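Your Car Key Should Be Yours

I bought a used Trimis hatchback two years ago with one key. The seller said the second one had been lost before he owned the car. I didn't think much of it. A key is a key, and I figured I would get another one cut at the hardware store on Sunday, the way I had for every car I drove before.

The hardware store could cut the blade. It opened the door and turned in the ignition, and the engine would not start. The man at the counter told me the blade was the easy part. The chip inside the head of the key has to be introduced to the car, and the car will only accept the introduction from equipment that has permission to make it.

Permission, in my case, cost $852. That was the dealer's price for a single key, programmed, with the car left on the lot overnight. I asked what would happen if I lost my only working key first. The car would be towed in and two modules would be replaced, and the bill would start at $1,000.

I want to be fair about the reasons. Immobilizers were put into cars to stop theft, and they did make the old methods of theft much harder. Nobody wants to go back to the days when a screwdriver and a strong wrist were enough. If the choice were between an expensive key and a stolen car, I would pay for the key and stop complaining.

That is not the choice, though. Thieves already have the tools. They buy them from sellers who don't ask for a business license, and they use them at night in driveways. The people kept out by the permission system are the ones who follow rules: the local locksmith, the small repair shop, and the owner standing there with the title in hand.

I called Dendside Lock and Key, a shop I have used for house locks for 15 years. They could program keys for my model until the last software update. After it, their programmer stopped talking to the car. They could apply for access through the manufacturer's portal, pay a yearly fee, and pay again for each key. They had done the math and decided it made no sense for a shop their size. They now send those customers to the dealer, and they told me it happens every week.

The argument from the manufacturers is that access must be controlled because the codes are dangerous in the wrong hands. I agree with that as far as it goes. A locksmith should have to show who they are. The job should be logged, with the owner's ID and registration on file. Good shops already keep records like that. But checking who someone is does not cost hundreds of dollars, and a record of the job is no safer because a dealer wrote it down.

What bothers me more is the one-key problem. Many of the newer cars will let you add a key yourself if you have two working ones already. With one, you are locked out of the menu. So the owner who most needs a spare is the one who can't make it. Used cars are sold with one key all the time, and no one warns the buyer – I certainly wasn't warned.
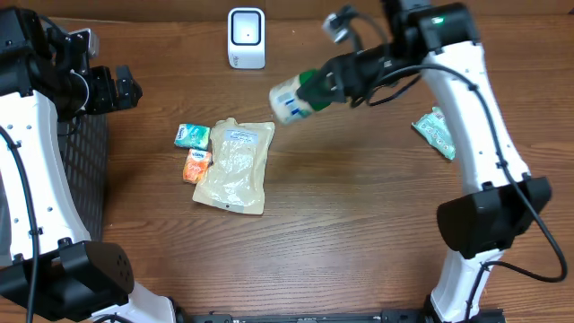
Opinion | Locks & Security

Some of this could be fixed without any new law. A manufacturer could hand the owner a sealed card with the key code at the time of sale, and issue a new one when the title changes. Jekine, which makes aftermarket remotes, used to print a pairing code inside its packaging. People kept it in a drawer with the warranty papers and used it when they needed it. The company dropped the practice when it moved to an app, and I have yet to hear a good reason why.

Other parts probably do need a law. If a car company sells a lock, it should have to sell the means of making a key for it, at a fair price, to any licensed locksmith. Chowdary, the trade newsletter, has been asking its readers to write to their state representatives about this since September. I wrote mine. It took less time than the phone call to the dealer.

In the end I paid the $852. I had a job to get to and one key on the ring, and I didn't want to find out how long a tow and two modules would take. The new key works fine. It looks the same as the old one, and I keep it in a kitchen drawer, next to the blank from the hardware store that opens the door and does nothing else.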